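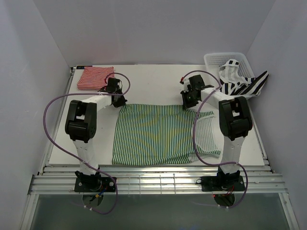

Gendudstead boundary hearing: did anyone get proper notice?

ledgerlines
So the public hearing on the ward boundary changes went ahead last night at the Solanki Hall and the official line is that residents were "fully consulted". I counted 36 people in a room set out for 182. Four of those were councillors and one was the man doing the microphones. The notice went up on the district website 15 days before, under "Other documents", and as far as I can tell nowhere else. I'd like to know who on here received anything through the door.

mudlane_pete
Nothing through ours. I found out from my sister, who found out from a poster in the chemist.

Tallow
There was a notice in the paper. I saw it. Page 20-something, next to the planning applications, same as every other statutory notice. I don't like the boundary plan either but I'm not going to pretend it was kept secret.

ledgerlines
Which paper? The one that stopped delivering to the Vevico side two years ago?

Tallow
They still sell it in the shop. You can walk to the shop.

quillon
I was there and stayed to the end. For those who weren't, the plan as read out moves everything east of the canal out of Gendudstead Central and into the new Gevik ward. Harish Goel presented it for the review panel. He said the aim was to even up the number of voters per councillor, and he put up a table of electorates that was too small to read from the fourth row. Somebody asked for it on paper and was told it would be online by the morning. It's now ten past two in the afternoon and I can't find it.

mudlane_pete
Even up the numbers, right. And it happens to move the only streets that voted the other way last time. Funny how often arithmetic does that.

Tallow
Do you have the results by street? Because votes aren't counted by street.

mudlane_pete
I stood at the count. You can see which box is which.

Tallow
You can see which polling station is which. The Vevico estate shares one with half of Canal Road, and Canal Road isn't moving. I'm only saying it's a guess, and if you put it in an objection as a fact they'll bin the whole letter.

sparrowgate
Shalini Bajpai spoke well I thought. She asked why the panel was using a July register when the new flats weren't occupied until after that. Goel said the forecast figures took account of them. She asked whose forecast. He said the panel's. She sat down at that point and I don't blame her.

ledgerlines
That's the bit that bothers me most. If the flats are counted properly, Central might be about right as it is and there's no case for moving anybody.

quillon
Might be. I've tried to do it on the back of an envelope and it depends entirely on how many people you put in each flat. At two adults a flat Central is over. At one and a half it's fine. I wouldn't trust my sums or theirs until the forecast is published.

Oddfellow_B
I'll be unpopular and say I support it. The present line runs down the middle of our road. My neighbours across the way have different councillors from me, and when the drain collapsed we each got told it was the other ward's problem. Took months. Under the new map we're all in Gevik and at least there's one lot to shout at.

mudlane_pete
Drains are nothing to do with wards.

Oddfellow_B
Tell that to the councillors who sent me the emails.

sparrowgate
Fair point on your road, but they could fix that line without shifting the whole estate. That was the second option in the first paper, the one that disappeared.

Tallow
It didn't disappear, it's in appendix C. They rejected it in one paragraph. A poor paragraph, I'll give you that. "Would not secure effective representation", no reasons.

ledgerlines
Thanks, I'd missed that. Does anyone know when written comments close? The chair said "in due course", and I've heard that before.

quillon
The notice says 4 weeks from the hearing. Send it by email and ask for a receipt. Mine from the last review was "not located" when I rang up.

sparrowgate
I've asked the clerk in writing for the forecast and the full table. Will post whatever comes back, if it does.

Tallow
Put appendix C in your request as well and ask for the working behind that paragraph. I'd sign that one, even though I think half of this thread is wrong.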